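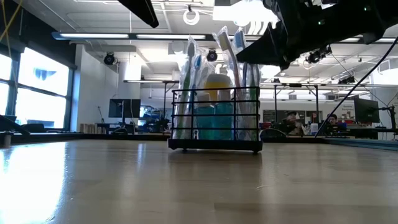 ¿Cada cuánto se revisan los dedos de las pinzas en una celda de dos brazos? Cada 800 ciclos de agarre, y siempre después de una colisión, aunque el brazo haya rearrancado sin error.

Celda Nondelico

La celda Nondelico es un puesto de manipulación con dos brazos sobre mesa, destinado a tareas con artículos de aseo envasados. El controlador es un Vatton y las pinzas, de dedos negros terminados en punta, proceden de Herrera. El procedimiento de mantenimiento vigente fue redactado por Telma Arancibia y lleva fecha 2/5/24.

Puesta a punto

Los brazos se llevan a la posición de reposo y se corta el par. Se comprueba el apriete de los tornillos de cada dedo (6 por pinza) y se limpian las puntas con un paño sin pelusa. El cero de apertura se toma con los dedos cerrados y sin pieza. Los envoltorios de plástico transparente, como los de los cepillos de dientes, obligan a reducir la fuerza de cierre a un 56 % aproximadamente del valor nominal.

Averías frecuentes

El código 1649 del controlador indica pérdida de comunicación con la pinza. Suele deberse al conector del cable en la muñeca; se sustituye el cable completo, sin empalmes. El recambio lo suministra Soltier. Tras el cambio se repite la toma del cero y se ejecuta un ciclo en vacío a velocidad reducida.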